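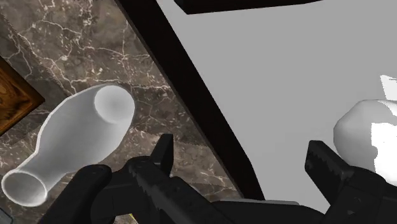
Go early, while the big saw is running, and whatever you do don't skip the offcuts shed, a reader wrote under my last post when I mentioned I was thinking of the Plonach open day. So I went early. Best advice I've had all year!

Home Day Trips Makers Food Stops Gardens Contact
5 min read

Plonach is a stone yard on the river side of Veradside, and every September it opens its gates so that anyone curious can see how a lump of hillside ends up under somebody's toaster. I've walked past marble my whole life (banks, war memorials, my aunt's very cold bathroom) and never thought much about how it got there. I came home with grey dust in my shoelaces and a head full of new words.

You park in the paddock over the road and walk in past the blocks. They're lined up outdoors like parked vans, with numbers sprayed on the ends, and I'd expected them to look grander. From the outside a block of marble is a bit of a disappointment - chalky, scuffed, streaked with rust where the straps have been. Our guide patted number 729 and told us it had been sitting there for three winters waiting for the right job. She had a hose with her, and once the water ran down the face the colour came up at once, all brown and smoke with a white line wandering through it. Everybody in the group said "oh" at the same time.

The saw shed is where the noise is. They hand you earmuffs at the door, and you stand behind a yellow rail while the frame saw works its way down through a block, a whole row of blades going back and forth together under running water. It is slow. I thought I'd last five minutes and I stayed for half an hour, mostly because of the smell, which is like a footpath after summer rain. The milky water runs away down a channel into settling tanks, and the sludge gets pressed into cakes. I asked what happens to the cakes and was told a good many go under driveways.

After that it's the slab store, and this was my favourite part. The slabs stand on edge in timber racks, polished side out, in the order they were cut, so if you walk slowly down the aisle you can watch a vein drift from left to right and fatten up and vanish. The guide called it reading the block. Matching two neighbours so the pattern opens out like a book costs extra and wastes a lot of stone, but gosh, it's lovely. There was a pair in deep green that I'd have happily hung on a wall.

A few things I scribbled down in the slab store, for anyone planning a kitchen:

Honed means smooth and dull, polished means shiny, and honed hides scratches far better. Lemon juice will mark either one. Sealing slows the stain down and gives you time to find a cloth, that's all it does. If you're choosing a slab, ask to see it lying flat as well as standing up, under the kind of light you've got at home. And take a cupboard door with you! A couple ahead of me had brought theirs in a pillowcase and were holding it against everything.
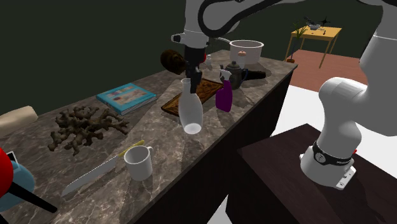
Grey-brown marble with lighter veins, above dark brown cabinets.

I have a soft spot for that colouring now. I'd gone in certain that I liked white marble and nothing else, and the browns won me over completely. They're warmer than you'd think next to timber, and the guide reckons they're kinder about crumbs.

Upstairs there's a small hand-finishing room that you could easily miss, so look for the steps beside the tea urn. Two people were working on edges when I visited. The long straight runs are done by machine, but inside corners and the curves around a sink still get finished by hand, with a set of diamond pads that go from coarse up to 3000 grit. They let us feel a sample strip with every grit on it, and past the halfway point my fingers couldn't tell the difference, although my eyes could. The final polish is done with a paste called Flusero that comes in a squat tin and smells of floor wax. I'm told they won't sell it to you. I did ask.

Then lunch, which I'd happily drive back for. Riis, the bakery from the main street, had a trestle set up in the yard with cheese and leek pies, rye rolls and a plum slice that was gone by noon. I sat on an upturned crate in the sun with a pie and listened to two retired tilers disagree about grout.

And yes, the offcuts shed. It's at the very back, behind the tanks, with a tin roof and a cash box. Everything is priced by the piece with a chalk mark. There are sink cut-outs with rounded corners (perfect for rolling pastry), strips of edging, odd triangles, a bin of little cubes for whoever wants little cubes. I paid 14 dollars for a slab the size of a tea tray, dark brown with one pale vein across a corner, and carried it back to the car with several rests.

Practical bits: entry is free, closed shoes are a must and they do check. The yard is gravel and bumpy for prams, though the slab store and the saw shed are both level concrete. Bus 101 from Veradside station stops at the gate. Tours leave on the hour from nine, and the last one skips the saw, which is switched off at two. Bring cash for the shed and an old towel to wrap your rock in.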